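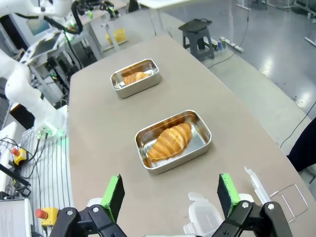
# Virkside stainless steel serving tray

A plain rectangular tray with raised sides, rounded corners and a rolled rim. It's sold for bakery counters, breakfast buffets and staff kitchens, and it will hold anything that isn't runny enough to slop over the side. Croissants are what most of our customers put in it.

The finish is polished inside and out. Pastry looks good against it, as the metal picks up some of the colour, but fingerprints show too. If you'd prefer something that hides marks, look at the brushed Studberg tray.

## Using it

Let pastries cool on a wire rack before moving them to the tray. The base is solid, so anything put in straight from the oven will steam underneath and go soft. A sheet of baking paper helps with sticky glazes and makes washing up quicker.

The tray can go in the fridge. It can be used in a low oven to keep food warm, but it isn't a baking tin - the base may bow at high heat, and it goes back to flat as it cools. Don't use it in a microwave.

The rim is rolled all the way round, with no raw edge to catch on a cloth or a hand. There are no handles. Lift it by the two short sides.

## Cleaning

- Dishwasher safe. Dry it by hand afterwards if you have hard water.
- Use a soft sponge. Steel wool and scouring powder will scratch the polish and the scratches don't come out.
- For burnt sugar, soak in hot water for an hour.
- White spots are limescale. Wipe with a little vinegar, then rinse.

## Ordering

Order code 1078. Trays are sold singly or in boxes of 96. Mixed boxes with the Studberg tray aren't possible, as the two don't nest together.

Lids are sold separately. The lid from our older range doesn't fit this tray, so please check the code on your order before you send it. Orders placed before noon on Friday leave the warehouse the same day.

The tray has a 5 year guarantee against rust and split seams. It doesn't cover scratches or dents from normal use.

For larger quantities, or to borrow a sample tray, write to Eimear Foley in trade sales. Questions about returns go to Joscha Steinbach. Please include your order number and a photo of the fault.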